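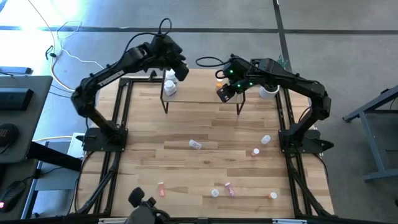

Attachment 1 – shelf and containers, Momen room.

Ticket 406: Container shelf, light wood tabletop
Site: Ellmont
Opened: October 15, 2018
Reported by: Paraschiva Mihăilă
Category: Furniture and storage
Status: Pending parts

Reported issue
The small raised shelf rocks when a full bottle is set down at either end. Lighter containers have shifted toward the edge of the board. The requester asks that the shelf be leveled, or replaced with the wider Vutdale model.

Work log
Entry 1. Fasteners under the board were checked and tightened. The rocking was reduced but did not stop. One foot pad was found to be worn.

Entry 2. The requester was asked how the shelf is normally loaded. The large white bottle with the blue and white label is kept toward the left, and the amber pill bottles stand among the other containers on the board.

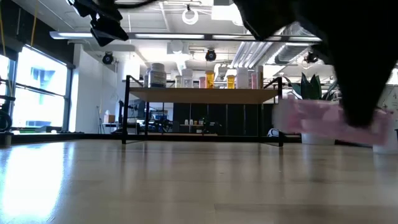

With the board loaded in this way, small items have little room to move before they touch one another. The requester was advised to keep the heaviest bottles over the legs and to leave the middle of the board for pill bottles.

Entry 3. The use of the tabletop was reviewed. Containers taken off the shelf are sometimes laid on their sides on the planks – cups and pink containers in particular – and may roll. The requester was asked to stand them upright with caps closed.

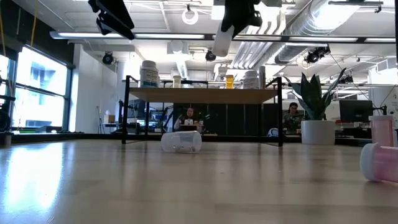 Entry 4. Replacement foot pads, 16 mm, were ordered from Marinescu. The request for a wider shelf was declined, as the Vutdale model is 22 mm too deep for the available space.

Next action
Fit the pads on delivery and test the shelf under load. The ticket remains open until the requester confirms the result in writing.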